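Tue 16 October
Ea Vídalín

Back from the open day at Stellance and my feet ache. Valdemar Hafþórsson had signed us both up in June, when it sounded like a good idea, and then he spent half the drive telling me I'd made up my mind already. I had, a bit. I've been to these before. You get a lanyard, a biscuit and a man in a fleece who says "in the near future" until you stop hearing it.

The talk ran over. It was mostly about Lirneo, their control software, and there was one slide with the number 367 on it, very large. I wrote it down and then realised I had no idea what it was 367 of. Tasks learned? Hours? I put my hand up and was told it was "skills, broadly". Broadly! Valdemar kicked my ankle. I'd have liked to hear what counts as a skill and whether picking up a block and putting it back down is one or two.

Then the real arm, which they call Fera. It had five goes at lifting a cup off a table and got three of them. I don't mind that, I drop cups myself. What I minded was the clapping, and the way the young woman at the controls moved the cup back to the very same spot each time, as near as she could manage. When a boy near the front asked if she could turn it round so the handle faced the other way, she said they were short of time. We then stood about for more than 20 minutes waiting for the coffee.

The part I had come for was the simulator, in the side room. Lodhi, they call that one. The idea is that the arm practises on the computer first, and you watch from just behind the fingers as it goes for things. I'll say it was better than the arm. The chap running it was quieter than the others and let people ask what they liked.
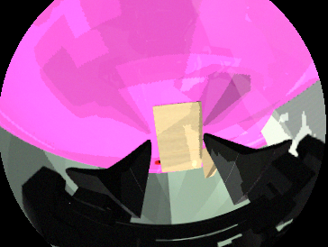 My trouble with it is the same as it was on the drive up. A made-up block weighs whatever you tell it to weigh. I asked how they knew the practice carried over to a real table, with crumbs on it and a lamp in the wrong place, and he said they didn't always, which was the first straight answer of the day. He said they change the colours and the light about so the thing doesn't get too used to one room. Fair enough. I'd still want to see the cup turned round.

Valdemar wants to go again when they've got the two-armed one working. I said I'd think about it. Left my good scarf on the back of a chair there, must ring in the morning.

© Ea Vídalín | Contact | Back to top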